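Crew Wanted: "The Countertop," a Short Film About a Kitchen and the People Who Ruin It

Mendetti Pictures is looking for a small crew and two more actors for a short that shoots in March. It runs 12 minutes on paper. Everyone who has read the script says it will run 18, and the director, Ehsan Shahbazi, has stopped answering those emails.

The story: three siblings meet in their late mother's kitchen to divide up what she left. They get as far as the soup ladle. By the end, one of them has locked herself in the pantry, one has called a lawyer who turns out to be a dentist, and the third has made a pretty good omelet. It's a comedy, although the first two drafts weren't.

We shoot over 7 days, nearly all of it in one house. The exception is a parking lot scene that Ehsan refuses to cut and that the rest of us have learned to love, or at least to schedule. Call time is 6:30 a.m. except for the pantry night, when it's 4 p.m. and you should eat a real meal before you come.

Who we need

First assistant director. You will be the person who says "we're losing the light" to a man who has never once noticed light. You need at least two finished shorts behind you and a voice that carries up a flight of stairs. Our last 1st AD left for a television job with health insurance, and we wish her well through our teeth.

Sound recordist, with own kit. The refrigerator in the house hums a low B flat. It can be unplugged, but somebody has to remember to plug it back in, and under the location agreement that somebody is you. Put your car keys in it. It's an old trick and it works.

Gaffer. We have a modest package on loan from Hakar Rental and more extension cords than any house should be asked to hold. The wiring dates from a more trusting time. Please be someone who reads the breaker panel before turning things on.

Script supervisor. There is an eleven-page argument during which a great many dishes get moved. Keyvan Karimi, who is editing, has asked for you by job title, several times, in writing. He edited our previous film without one, and in it a coffee cup crosses the kitchen by itself.

Two actors:

RUTH, 50s to 60s, the oldest sibling. Dry, tired, keeps lists. Speaks in complete sentences even while shouting. Has the longest part and the worst shoes.

DENNIS, any age over 30, the dentist. Mostly a voice on the phone, with one appearance at the front door. It's a small role, but he gets the last line. We'd like someone who doesn't know he's funny, or who can fake it.

The middle and youngest siblings are already cast (Sawsan Qaisi and Amirhossein Sharifi). Both will be at callbacks to read with you, and both have been told to be nice.

What you get

Crew are paid a flat day rate, the same for every department, director included. It isn't a lot. We will tell you the number in our first reply so you can decide before anyone gets attached. Actors are paid the same rate with a half day for rehearsal. Lunch is hot and doesn't come in a pizza box. Mileage is covered past 13 miles each way, a figure arrived at after long debate and a map.

You also get a credit, a copy of the film when it's finished, and footage for your reel on request. Please request it from Keyvan, politely, and not during the sound mix. 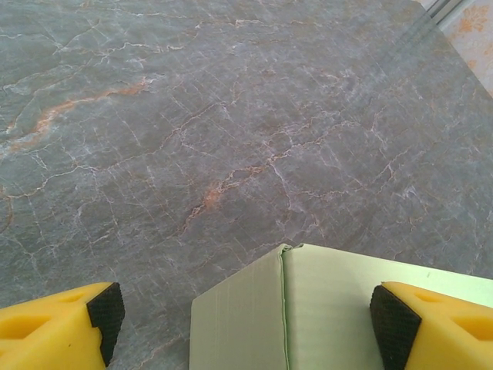
How to apply

Send one email with your name, the job you want in the subject line, and a link to something you worked on. One link is plenty. If you only did part of it, say which part. Actors should send a headshot and a short self-tape of any piece under two minutes. Please don't do an accent unless it's yours.

Cover letters are optional. If you write one, skip the paragraph about having been passionate about cinema since childhood. We all were. Tell us about the worst day you had on a set and what you did at lunch.

Questions about dates, pay, parking or allergies go to our producer, Guðlaug Blöndal, at the same address. She answers within a day. Questions about the meaning of the ladle go to Ehsan, and he may take longer.

A few last things. The house has stairs at the front door and a step down into the kitchen; if that's a problem, tell us early and we'll work out a ramp. There's a cat on the property who isn't in the film and doesn't accept this. We accept applications from students, but we can't sign off on school credit until your department sends us its form.

Callbacks are at the Rezaei Studio, second floor, buzzer marked "Lamuvex." The buzzer sticks, so press it twice.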